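13/09/2024
Nuritz cell, planner branch

Picked up where I left off in June. The free-space planner is still treating the tower as one solid box, so any goal inside the chassis gets rejected before collision checking runs. Replaced the box with the segmented mesh from Roussel and set padding to 3 mm on sheet metal, 2 mm on the board.

CPU socket approach, wrist view and bench view:

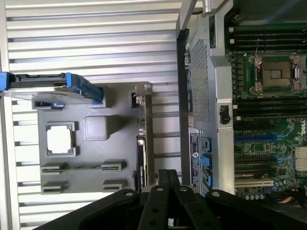
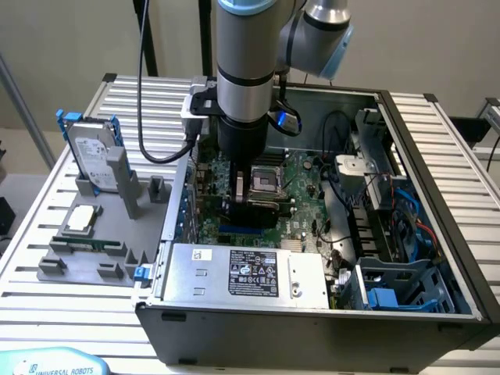 Sohail Dogar read the draft of this and commented that the padding is the wrong thing to tune. He would leave it at 3 everywhere and fix the gripper model, because the collision geometry we load for the fingers is still the closed pose. With the fingers spread, the outer links are wider than the planner believes. He also asked whether the wrist camera extrinsics were redone after the last Celeo update. They were not.

Checked the gripper model. He is right, the URDF joint is fixed at closed. Changed it to read the commanded width. Replanned the socket approach offline from the same start state, seed 3825. The old model gave a path straight down. The new one rejects it and comes in with the wrist rotated 19 degrees. Planning time is worse but I did not log it properly, so no number here.

Open:
- redo extrinsics before trusting any pose from the wrist view
- socket detector gets confused by the raised lever, try masking it out and fitting only the frame
- memory slots: two banks, detector merges them into one when the view is tilted
- force threshold for the RAM insert is still hard-coded in the Burville driver, move to config

Branch is pushed, not merged. Don't run it on the arm until the extrinsics are done.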